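Home | Guides | Kits | Service | Contact

Setting up the Mevia bin picking kit on an existing arm

By Evangelia Sarantis
Last updated 20 May 2026

The Mevia kit from Jandari is sold as an add-on for people who already own an industrial arm. You get a two-finger gripper, a wrist adaptor, a set of spare fingertips, the cable ties and the software licence. You don't get bins, a camera or the arm. This guide covers the first setup, up to the point where you can run a mixed bin. I did it at our workshop in Drurnham over three days, and most of that went on cables.

Part number 818 is the standard wrist adaptor. If your flange has a different bolt pattern, ask for part 164 before you order, as Jandari won't swap them once the bag is open.

1. Fix the bins

Use shallow metal bins with sloping sides. Straight-sided ones work, but the fingers can't reach anything lying against the wall. Clamp the bin to the board or table under it so that it can't creep when the gripper pushes on the side. Check it by leaning on one corner. If it moves under your hand it will move under the arm.

Set a second bin next to the first if you want a drop-off point. Measure the position of each rim and enter both in the Cell page of the software. The default wall margin is 13 mm. Leave it alone for now.

2. Fit the gripper

Move the arm to its service position and lock it off. Bolt the adaptor to the flange, then the gripper to the adaptor. Tighten the bolts in a cross pattern. The fingertips push on last, and they should click.

3. Route the cables

The manual gives this half a page. It needs more. Leave enough slack at the wrist for the last joint to turn both ways, then jog it by hand to each limit and watch the loops. They must not pull tight, and they must not hang below the fingertips. I tied mine too close the first time and had to cut everything off and start again.

Keep the connectors above the fingers if you can. Anything that dips into the bin will catch on a part sooner or later.

4. Try a mixed bin

Start with a handful of things that differ in shape and surface, and spread them out. Put in something see-through early on, as it is the hardest test for most cameras and you may as well know where you stand. The gripper has to come down low over this sort of item, so run at the slowest speed and keep a hand near the stop button.

On our KUKA the fingers were well inside the bin with a green glass on its side beneath them, and a yellow-orange part close behind it.

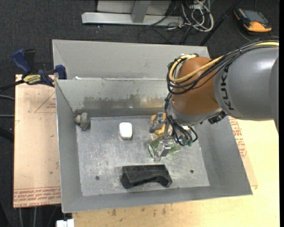 5. Set the grip force

Open the Grip page and begin at the lowest setting. Raise it one step at a time until the part stays put when you tug it gently. Save a separate value for each kind of part. Owen, who runs our second cell, uses one middle value for everything and accepts a few drops – that is fine for plastic offcuts, less so for glass.

If a part slips sideways as the fingers close, look at the tips before you add force. Dust on them makes more difference than one step on the slider. Wipe them with a dry cloth.

6. Save and back up

Save the cell under a new name and export it to a memory stick. An update in September cleared my grip values, and I had to enter them all again.

Is the kit worth buying? For an arm that is sitting idle, yes. The gripper is solid and the software is easy to follow. The cable ties are poor, so buy your own.

Related guides
Choosing a camera for shiny parts
Replacing worn fingertips
Mevia software: the Cell page explained
Moving a kit from one arm to another

This site uses cookies to remember your settings. Accept | Manage cookies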